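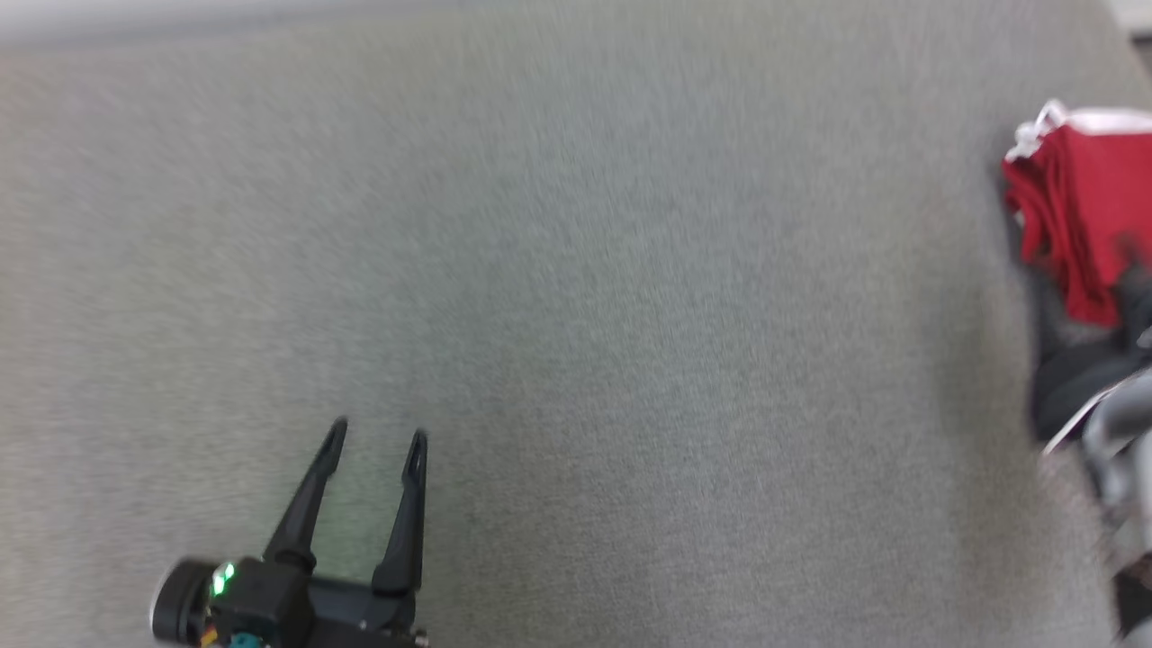

Nanami Ikeda

Print | E-mail

The fish tank at my dentist's office has been replaced by a screen showing a fish tank. I asked the receptionist what had become of the fish and she said, "Oh, they went to Domotlow," in the tone my mother used about the dog. I have decided to believe that Domotlow is a town with a large pond.

I bring it up as a person who spends a lot of her life in waiting rooms. I have bad teeth, a bad knee, a car with opinions and a father who won't go to any appointment unless somebody drives him there and sits within shouting distance. Between the four of us I have read every magazine in the county. Most of them are for boat owners.

You learn to rank these places. The worst chairs are at the tire shop, where the seats are bolted together in a row, so that when a big man at one end sits down, a small woman at the other end finds out. The best chairs are at the eye doctor, where half the customers have had drops put in and couldn't tell you what they were sitting on.

Coffee follows its own rules. The bank has a machine that makes 5 kinds, and all of them taste like the lid. The tire shop has one glass pot that has been on the burner since I was married, and I would drink it over the bank's any morning. My father brings his own in a thermos and pours it out slowly in front of people.

Then there is the matter of numbers. At the license office in Plevberg last February I pulled ticket 176. The board over the counter said 44. I did what anyone would do and looked around the room to see who was likely to give up. The man next to me, Yoshinori Sugiyama as I later came to know, looked at my ticket and then at his own, which was 175, and put his away in his shirt pocket like a winning hand.

We got to talking, as you do with a person you've been sentenced alongside. He repaired pianos. He had been to the same office the month before and been sent home for bringing the wrong bill as proof of address. This time he had brought every bill he owned, in a shoebox. He let me look through it. I can report that he pays too much for water.

By lunch we had split a bag of his pretzels and he had explained to me why my sister's piano goes flat every winter. (It's the radiator. She has been told. She likes the piano where it is.) When they called him up he turned and gave me a little bow, and a few minutes later I was at the next window, getting my picture taken with salt on my chin.

The new license is good for a while, though not as long as the parking permit that came in the same envelope, which expires in 2047. I'll be very old by then and I expect the car will be too. I put the permit in the glove box with the tire receipts.

My father has the foot doctor on the calendar next. It's a new office, over by the Kikuchi bakery, and I haven't seen the chairs yet. He says they have a television but the sound is off — he called ahead to ask.

Print | E-mail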